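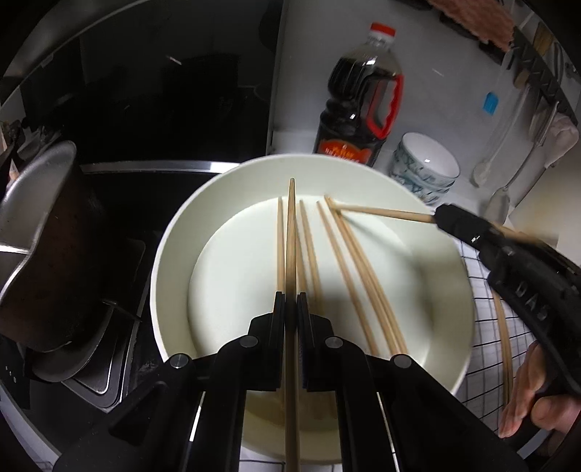
Wooden utensils: washing and oiling

Updated March 28, 2023

Wash by hand in warm water with a small amount of dish soap. Do not soak. Rinse, wipe with a towel, and stand upright to air dry overnight.

- **Raised grain:** sand lightly along the length when fully dry, then wipe off the dust.
- **Smell:** rub with baking soda paste, leave 17 minutes, rinse.
- **Cracks or black spots:** discard.

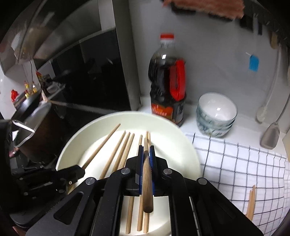 Oil only bare wood. Lacquered pieces do not absorb it and will stay tacky. Use food-grade mineral oil at room temperature, 70 °F or a little above. Apply a thin coat with a lint-free cloth, wait 8 hours, and buff off the excess. Repeat when the surface looks pale or feels rough.

Cooking oils such as olive or corn turn rancid in the wood.

Drying rack spacing per Tomoyo Maruyama: one finger width between pieces.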